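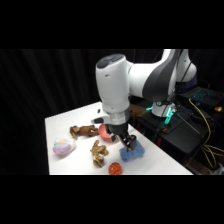

Blue fabric, white table.

Jonas Widmer
Thursday, June 20, 2024

1/ Thread on fabric shrinkage, how to measure it at home, and why the number on the bolt tag is often no use to you. Woven fabrics first, knits near the end. Long, mute if you don't sew.

2/ Three separate things get called shrinkage. Relaxation: the fabric was stretched during weaving and finishing and goes back when it gets wet. Swelling: the fibers get fatter in water and the yarns have to take a longer path around each other. Felting: wool only, scales locking together.

3/ Relaxation is mostly a one-time event, though it can take several washes to finish. Felting keeps going as long as you keep agitating. Most advice online mixes these up, and then people argue about whether one prewash is enough.

4/ On a loom the warp is under steady tension. In finishing the cloth is pulled lengthwise again through every bath and roller. Width is held by pins or clips, usually with less force. So for a plain cotton weave, expect the length to move more than the width.

5/ Expect, then measure. I have a piece of Virnwood twill that went the other way, more in width than in length. Presumably it was pulled wide on the stenter to hit a selling width. I can't prove that from a remnant.

6/ Method. Cut a square, bigger than you think. The marks should be well inside the cut edges, as edges fray and curl and will give you nonsense. I leave a hand's width all around.

7/ Mark with thread, not pen. Small cross stitches in polyester, contrasting color, loose enough that they don't pucker. Pen washes out or bleeds. Polyester thread won't shrink along with the sample at normal wash temperatures.

8/ Three pairs of marks in each direction. Write down each pair separately. Average at the end. If one pair disagrees badly with the other two, the sample was skewed when you marked it, and you should start over.

9/ Before the first measurement, let the cloth lie flat and unrolled overnight. Fabric straight off a tight bolt is longer than the same fabric the next morning. On a heavy canvas I could see the difference on a steel rule.

10/ Lay it on something smooth. A tabletop with a bit of slip is good, a cutting mat with texture is worse, carpet is hopeless. Pat the wrinkles out from the middle. Do not pull. Most of the error in home testing is people pulling.

11/ Wash it the way you will wash the finished thing. If the shirt is going in at warm with everything else, the sample goes in at warm with everything else. Hand rinsing a sample and machine washing the garment tells you very little.

12/ Same for drying. Tumble drying adds its own share, partly from the mechanical action. A line-dried sample can look perfectly stable and then lose a size in the dryer.

13/ Percent change = (after minus before) divided by before, times 100. Keep the minus sign. Some fabrics grow, and if you drop the sign you will add allowance to a pattern piece that needed less.

14/ Worked case, Ernisby chambray, warp direction. Before: 437 mm between marks. After one warm wash and tumble dry: 425 mm. A loss of 12 mm, or 2.7 percent.

15/ On a curtain panel with a finished drop of 1124 mm, you need to cut 1124 divided by 0.973, plus hems. That comes to 1155 mm before hems. Dividing matters. Adding 2.7 percent of the finished length gives you slightly too little, and the error grows with the shrinkage.

16/ Second wash, same sample: another small loss, within what I can read off a rule. Third wash: no change I could measure. I called it done. For this cloth I would prewash twice and stop.

17/ Linen is slower. The Mösli half-linen was still moving at the fourth wash, mostly in the warp. It also recovers when ironed damp, so decide if your "after" is ironed or unironed and stick to that. Mixed records are useless.

18/ On the subject of records. Each sample gets a tag pinned through the corner: supplier, direction, wash temperature, drying method, readings. I have samples from last September with no drying method written down and they may as well be dusters.

19/ Mark the warp direction on the sample before you cut it off the bolt. Once the selvage is gone, a balanced plain weave looks the same both ways. An arrow in running stitch takes a minute.

20/ Prewashing yardage: serge or zigzag the cut ends first. Don't fold it into a tight bundle, the creases abrade and leave pale lines on dark colors. Dark blues are the worst for it in my experience.

21/ Color loss is a separate test. Put a scrap of white cotton in with the sample, stitched along one side. If the white comes out tinted, wash that cloth alone. Don't read anything about shrinkage from it.

22/ Skew. If your square comes back as a diamond, the weft was pulled off-grain in finishing and has now relaxed. Measure both diagonals. Twills do this often. It is the reason for the jeans seam that walks around to the front of your shin.

23/ Fix for skew before cutting is to wash, pull gently on the short diagonal while damp, and let it dry flat. It works on loose weaves. On resin-finished cloth it comes straight back, so don't bother.

24/ Knits. Same marks, but the first measurement is much harder as the cloth has no fixed resting length. Lay it down, lift it by the edges, let it drop, measure, repeat. Take the middle reading. Length loss is usually accompanied by some gain in width.

25/ The Prastanberg jersey I tested lost enough length that a T-shirt cut to pattern would have ended above the belt. Tag said preshrunk. That word has no fixed meaning on a remnant table, and I ignore it.

26/ Interfacing and lining need their own samples. A stable shell fused to an interfacing that shrinks gives you bubbles, and no amount of steam will take them out. Test the fused pair too, a small one is fine.

27/ Q from the replies: can you skip all this and oversize everything? For pillowcases, yes. For anything with a sleeve, no, as the two directions shrink by different amounts and the armhole stops matching the sleeve cap.

28/ Q: steel rule or tape? Steel rule. Soft tapes stretch. Check yours against the rule, mine is off by 2 mm at the far end.

29/ Wool felting will get its own thread. I have two swatches left to wash and want the numbers from both first.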